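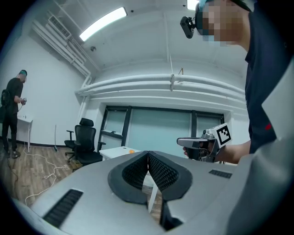
Speaker notes, Lulari tooling track, August
Talk: One clock, one origin: getting two hand-held grippers into the same trajectory
Speaker: Thoa Triệu. Backup: Hường Đoàn.

Slide 1. Title
Say name, say Prorau, say I work on the software side and don't build the hardware. Slides will be posted after the session. Questions at the end, except on slide 4, where it's easier to stop.

Slide 2. What the stack does
Input is wide-angle video from each gripper, video from the head camera, and the jaw opening from each gripper. Output is one episode file with two tool poses, two jaw widths and the images, all on one time base. The tool that writes that file is called Atska. It started as a script Hường wrote for checking timestamps and it still has some of that script in it.
The policy trains on the episode file and never looks at anything else. If the episode file is wrong the policy learns the wrong thing and the loss curve looks fine. Repeat this, it is the reason for the talk.

Slide 3. Where the pose comes from
Each gripper gets its own pose from visual-inertial tracking. That works well for the motion of one hand. It says nothing about where the other hand is. Two trackers start with two origins, and we need the left tool expressed in the frame of the right one.
The cubes with the square codes are for that. When one camera sees the other gripper's cube we get a relative pose. We collect all of those through the episode and solve for one fixed transform between the two maps, then refine.
Somebody will ask why not solve it at every frame. We tried. The cube goes out of view whenever the hands turn away from each other, and when it comes back the pose jumps. A jump in the label turns into a twitch on the arm.

Slide 4. Failure cases (stop for questions)
Case A: one face visible, nearly flat to the camera. Corner detection is good but the pose can flip. We keep both candidate solutions and let the optimizer pick using the neighboring frames.
Case B: plain white walls and a white tabletop. Few features, so the tracker drifts on slow moves. The ceiling pipes help a lot when they are in view. Frosted glass helps very little.
Case C: cube partly covered by a forearm. We reject the detection. Earlier versions accepted it with a low weight and that was a mistake.
Case D: the operator walks with the grippers before starting. This one is fine and gives the map a better baseline. I used to tell people not to do it.
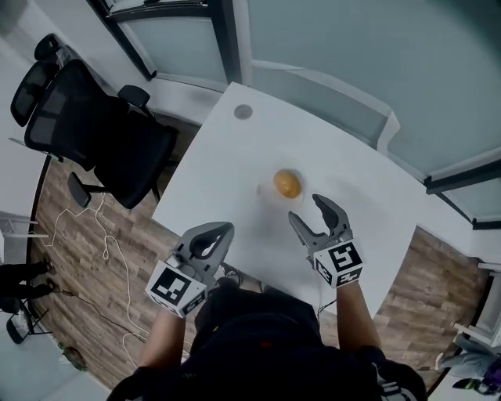
Slide 5. Time
Spend the most time here. Every camera has its own clock. Atska lines them up in two passes. The first pass uses the clock reading we log at the start of the recording. The second takes angular velocity from each gripper and matches it against the rotation of its cube as the head camera sees it.
The search window is 400 milliseconds. If the best match sits at the edge of the window the episode is marked bad and goes to a person. Don't widen the window to make the warning go away. We did that once and got confident matches to the wrong motion.

Slide 6. Numbers
149 episodes in the test set. All are short pick tasks with a small round object and both hands in play. We relabeled the full set by hand so we could compare. Two episodes could not be recovered at all, and both were time base problems. Show the plot, give people a moment with the axes. Left is position error between the hands, right is time offset.
Don't claim this carries over to long tasks. We haven't run them.

Slide 7. What changed in planning
With the relative pose fixed, the planner takes both tools as one target. Before that we planned each arm alone and checked for collision afterward, and it stalled a lot near the object. Mention that inverse kinematics is now checked at labeling time, so an episode the arms can't reach is dropped before training.

Slide 8. Open items
Drift on slow moves. Jaw width calibration. A viewer that plays all streams at the corrected time without loading the whole episode first. Hường has a branch for the viewer, ask her before promising a date.

If short on time skip slide 7.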